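**로봇 손 시연 패키지, 무엇을 사는 것인지부터 정해야 한다**

Triterus가 내놓은 다관절 손 현장 평가 서비스는 장비 임대, 설치, 사흘짜리 작업 시험, 결과 보고서를 한 묶음으로 판다. 대당 시험 횟수는 1000회로 잡혀 있고, 보고서에는 작업별 성공률과 중단 사유가 들어간다. 견적서만 보면 빠진 항목이 별로 없다. 그런데도 필자는 현재 구성으로 계약하는 데 반대한다.

첫째 문제는 성공률의 정의다. 계약서 초안에서 '성공'은 물체가 목표 구역 안에 놓인 상태를 뜻한다. 놓인 방향, 재시도 여부, 작업자가 개입한 시간은 별도 열에 적히거나 아예 적히지 않는다. 제어 담당 Bohdan Skoryk은 재시도를 실패로 계산하면 수치가 10퍼센트포인트가량 내려간다고 본다. 같은 손, 같은 동작에서 이만큼 차이가 난다면 구매자가 비교할 수 있는 것은 장비가 아니라 집계 방식이다.

둘째는 준비 노동이다. 다관절 손은 평행 그리퍼보다 다룰 수 있는 형상이 넓지만, 그만큼 물체의 초기 위치와 배선, 작업대 주변 정리에 민감하다. 시험 한 회의 길이는 동작 시간으로만 기록된다. 사람이 물건을 놓고, 노트북에서 상태를 확인하고, 다음 회차를 여는 시간은 어디에도 없다.
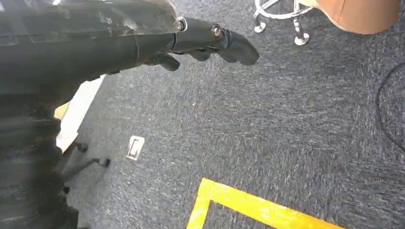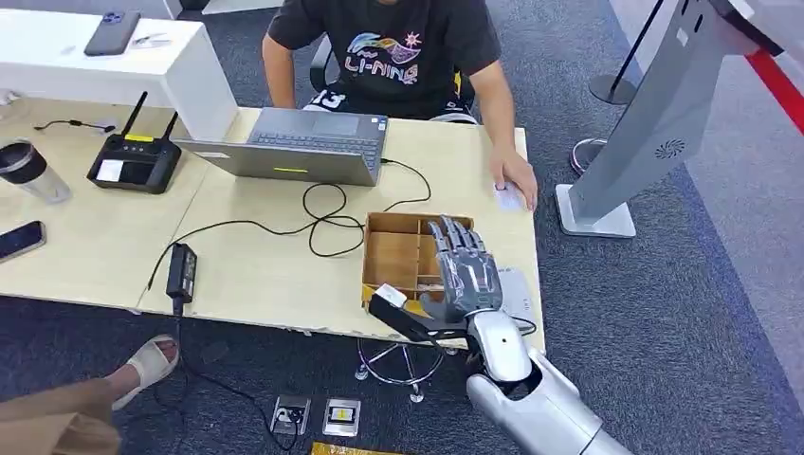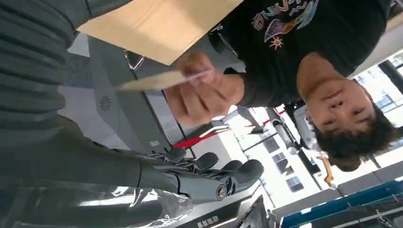 *평가 현장의 다관절 로봇 손. 두 번째 사진은 칸막이 나무 상자가 놓인 작업대, 세 번째는 얇은 나무 막대를 쥔 사람의 손과 로봇 손.*

셋째, 손목 카메라 영상의 취급이 모호하다. 초안은 영상을 '진단용 자료'로 분류하고 보관 주체를 Triterus로 둔다. 손목 시점에는 물체만 들어오지 않는다. 맞은편 사람의 얼굴과 옷, 창밖 건물까지 기록될 수 있다. 보관 기간과 삭제 절차를 부속 문서로 미룰 사안이 아니다. Sillero의 경쟁 제안은 단가가 더 높으나 원본 영상을 고객 저장소에만 남긴다. 단가표에는 이 차이가 나타나지 않는다.

반론도 있다. Benoît Roussel은 평가 서비스에 양산 수준의 엄밀함을 요구하면 도입 자체가 늦어진다고 주장한다. 일리는 있다. 손가락 피복의 마모나 관절 백래시는 문서 검토로 알 수 없고, 실제로 돌려 보아야 드러난다. 다만 그 주장은 짧은 시험의 근거는 되어도 불완전한 기록의 근거는 되지 못한다. 열 하나를 더 적는 데 장비가 추가로 필요하지도 않다.

계약 전에 고칠 조항은 세 가지다. 재시도와 개입을 회차별로 기록할 것. 회차 사이의 준비 시간을 총시간에 포함할 것. 영상 원본의 보관 주체를 고객으로 바꿀 것. 여기에 손가락 모듈 예비품 2개를 임대료에 포함시키는 조건을 붙이면 좋겠으나, 이 부분은 협상 여지로 남겨도 된다.

Triterus가 8월에 개정 약관을 낸다고 하니, 서명은 그 문안을 확인한 뒤로 미루는 편이 낫다.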